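Kusotum Community Help > Data Collection > Methods

Do hand-held gripper demonstrations of flat objects require a separate protocol?

Posted September 2, 2020

Our laboratory is preparing a study of two-handed manipulation in which operators carry the grippers themselves and no robot is present during recording. The Jindau method note reports that policies trained on 50 demonstrations per object performed poorly on flat items. We would like to know whether flat items should be recorded under separate instructions.

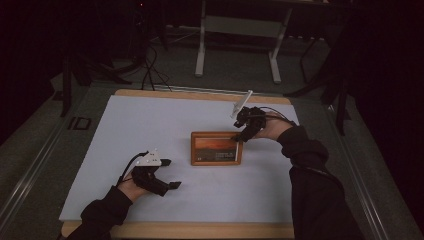
The difficulty in our pilot lies in the approach phase. Operators differ in how they bring the fingertips to an object with so little height, and the policy appears to average between them. With a picture frame lying face up on the board, one gripper is tilted down toward its edge while the other hovers over bare board, and our annotators disagree on how to label the second hand.

Answer 1 (accepted)

Yes. The Nukeo group keeps flat objects in a separate set and assigns each hand a role before recording begins. The idle hand receives its own label and is excluded from the contact loss.

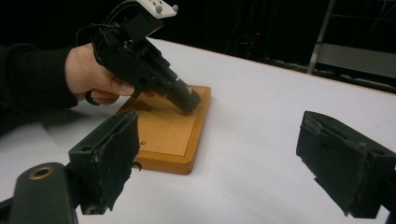

In our replication, this change reduced failed grasps from 18 to 4 on the same test set. We also recommend that finger pads be inspected at the start of each session and that their condition be entered in the log.

Answer 2

Use more data. We had 2,000 episodes by November and the problem went away.

Answer 3

The previous answer may hold for large collections, but it does not address labeling. The Lo checklist offers a practical order of work:

1. Fix the position of the board and record it.
2. Assign the roles of the left and right hands.
3. Record single contacts on one small block before proceeding to frames and panels. 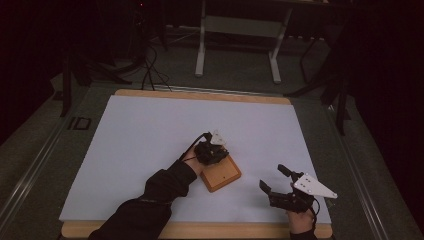
4. Review the tracking data for both grippers before changing the object.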